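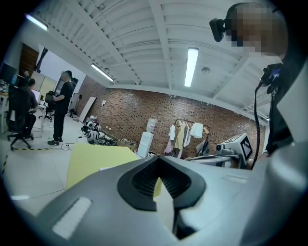 A pale yellow sheet and grey housing, seen at close range.

Drive into Dolham in October and you smell the hazelnuts before you see them, a warm, biscuity drift from the drying shed on the Cusport road. It's hard to believe this was all hops once! In the old days every farm on the flats grew them, and the pickers' huts still lean along the creek, full of swallows and broken crates.

When the breweries turned to cheaper imported pellets, the trellises came down in a couple of seasons. Some growers sold up, others ran sheep and waited. Then the Raptis orchard put in 312 hazelnut trees on its worst paddock, a soggy corner that had never paid its way, and the neighbours had a good laugh until the first decent crop.

Now there are 1178 trees on that farm alone, and you can walk between the rows for half an hour under a canopy so thick the grass barely grows. The nuts drop when they're ready. They're swept into windrows, gathered up and trucked to the Palent mill, where they're cracked, graded and (the best bit) roasted in small batches while you wait. I bought far too many.

Growers still argue over varieties. The older trees give a round, sweet nut that bakers love, but they crop lightly every second year, and roughly 470 of them are due to be grafted over this winter. I hope they spare a few. The flavour is wonderful, almost like toffee, and a bag of them never made it home with me past the Cusport turnoff.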